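Unit 4 handout: how tea gets from leaf to cup

We're into my favorite part of the course! Last unit was soil and climate; now we follow the leaf once it leaves the bush, and small choices start to change everything you taste.

## Withering and rolling

Fresh leaves are full of water and snap if you roll them. So they wither first, spread thin on racks, until they go limp. Rolling then breaks the cells open, and the juices meet the air. Do smell the samples from the Nemby garden when they go round (the greenish one is wonderful).

## Oxidation

- Green tea: heated early, by steam or in a pan, so oxidation stops
- Oolong: stopped partway, and the range here is huge
- Black tea: left to go nearly all the way

Compare the Quinlan oolong with the Lukgate black in your tasting sheet. Same species of plant! Write down color, smell, and how long the taste hangs on.

## Storage

Dry leaf picks up moisture and kitchen smells very fast. Light and air dull it too, green tea worst of all. A small metal canister with a lid that fits well beats a big glass jar on a sunny shelf, and it's worth keeping smoky teas well away from everything else.

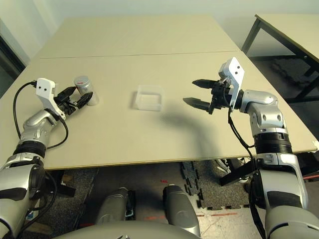
## Before next class

Read the Skindmont chapter on water, then brew one tea twice, at two temperatures. Use 500 ml each time and bring your notes. Expect to argue about them, it's great fun.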